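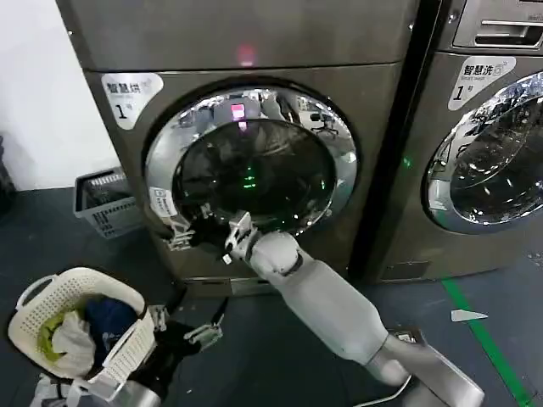

De: Elba Ibarra
Para: lista de vecinos – edificio Morgate
Asunto: Re: Turnos de lavandería y suavizante

Hola a todos:

Contesto al mensaje de Kha Quách de anoche, que copio abajo para quien no lo haya leído, y aprovecho para juntar en un solo correo lo que se ha ido diciendo en la lista sobre toallas, manchas y detergente.

> El 23:10, Kha Quách escribió:
>
> Buenas noches. Tengo tres dudas y prefiero preguntarlas aquí por si le sirven a alguien más.
>
> 1) Las toallas me salen ásperas desde que me mudé. En mi casa anterior usaba la misma marca de detergente y no me pasaba. Les pongo suavizante en cada lavado y cada vez absorben menos.
>
> 2) Tengo un jersey de lana de mi padre con olor a armario. ¿Se puede lavar a máquina o lo llevo a la tintorería? La de la esquina me pide una semana.
>
> 3) El otro día fui a las siete de la tarde y había ropa terminada dentro. Esperé un rato y me volví a casa con el cesto. ¿Qué se hace en estos casos? ¿Se puede sacar la ropa de otro?
>
> Gracias,
> Kha

Sobre las toallas. El agua de este barrio es dura y eso explica buena parte del problema. El detergente limpia peor y la cal se queda en el rizo del algodón. Mucha gente lo compensa con más producto y más suavizante, y entonces la toalla queda blanda al tacto pero no seca, que es lo que cuentas. El suavizante deja una película sobre la fibra.

Lo que a mí me ha funcionado: dos lavados seguidos a 60 grados, el primero con la mitad del detergente y sin suavizante, el segundo sin nada. Si al final del segundo todavía ves espuma, haz un aclarado más. Después de eso, lava las toallas siempre sin suavizante y con la dosis que indica el envase para agua dura. No llenes el tambor hasta arriba; tiene que caber una mano abierta por encima de la ropa. Y sacúdelas bien antes de secarlas. Giuliana Marulanda añade a cada lavado de toallas una cucharada de percarbonato, solo en las blancas. En las de color yo no lo haría, perdí así un juego azul marino.

Lo del vinagre se ha comentado muchas veces en esta lista y no hay acuerdo. Yo dejé de usarlo. Quien lo use, que no lo mezcle nunca con lejía, eso sí que no es cuestión de gustos. El gas que sale es tóxico y la sala tiene poca ventilación.

Sobre el jersey. Mira primero la etiqueta. Si lleva el dibujo de la cubeta con una mano, se lava a mano; si la cubeta está tachada, a la tintorería aunque tarde una semana. Si no conserva la etiqueta, que en un jersey con años es lo normal, yo lo lavaría a mano en agua fría con un jabón para lana, sin frotar y sin dejarlo a remojo más de diez minutos. No lo retuerzas. Lo enrollas en una toalla seca, aprietas y lo extiendes en horizontal, lejos del radiador. A la secadora no debe ir de ninguna manera. Lo que encoge la lana es el calor junto con el movimiento, y una vez que se ha apelmazado no vuelve a su tamaño.

De todas formas, si solo huele a armario y no está manchado, prueba antes a colgarlo una noche en el balcón, a la sombra. Con la lana suele bastar. Y revisa si tiene agujeros pequeños antes de guardarlo otra vez – si los tiene, hay que vaciar el armario entero y pasar la aspiradora por las juntas. Conviene meter la prenda dos semanas en el congelador, en una bolsa cerrada.

Sobre la ropa abandonada en la máquina. Esto lo hablamos en mayo y quedamos en lo siguiente, que sigue pegado en la puerta de la sala, aunque la hoja ya casi no se lee:

– Se espera un cuarto de hora desde que acaba el programa.
– Pasado ese tiempo se puede sacar la ropa y dejarla en la mesa, dentro de un cesto limpio o de una bolsa. En el suelo, nunca.
– No se mete la ropa de otra persona en la secadora, por buena intención que se tenga. A Đức Văn le encogieron así dos camisas.
– Quien termina limpia el filtro de la pelusa y deja la puerta de la lavadora entornada.

El último punto se cumple poco. La goma de la puerta coge moho cuando se queda cerrada, y luego vienen los correos preguntando por qué la ropa sale con olor a humedad. Basta con pasar un paño por la goma al acabar.

Thiện Quan propuso hace unas semanas una hoja de turnos para la franja de seis a nueve de la tarde, que es cuando se junta todo el mundo. A mí me parece bien si se limita a esas horas. Por la mañana no hace falta, casi siempre hay sitio. Los que estéis en contra, decidlo esta semana en la lista y no en el ascensor, por favor, que después no hay manera de saber quién opinó qué.

Una cosa más, sobre el gasto. Giuliana preguntaba si compensa comprar detergente a granel entre varios. El bidón grande que venden en Balora nos saldría bien de precio, pero hay que guardarlo en algún sitio y repartirlo, y la última vez el reparto acabó en discusión. Si alguien tiene trastero y ganas, que lo diga. Yo pongo mi parte pero no puedo subir el bidón.

Sobre las manchas de vino del mantel, que preguntaban la semana pasada: agua fría cuanto antes y absorber con un paño, sin frotar. La sal no me ha dado resultado nunca. Si la mancha ya está seca y el mantel es blanco y de algodón, percarbonato en agua a 40 grados durante una hora y luego lavado normal. No lo sequéis con calor hasta comprobar que ha salido, que con el calor se fija. Para el aceite es otra historia – lavavajillas directo sobre la tela seca, diez minutos y a la lavadora.

Kha, si quieres te dejo el jabón de lana, me queda medio bote. Estoy en casa a partir de las ocho.

Un saludo,
Elba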